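4.2 Renewal behavior among small-business policyholders

We matched 400 small-business policies written by Hukska with claims records held by Endik. Of these, 358 were renewed at the end of the first term. Premium changes under 15 percent had no measurable effect on renewal.

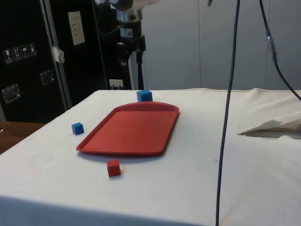 Figure 4. Red tray and cubes on a white cloth.

Policies sold through the Khoo broker network were coded separately, and lapsed accounts were kept in the sample.

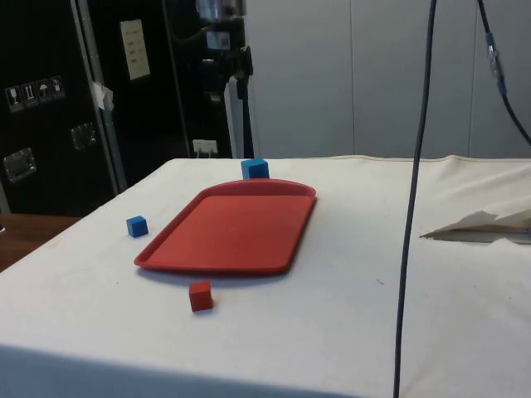

Does a lapsed policy count as a non-renewal?
It does if coverage was not reinstated before the next term began.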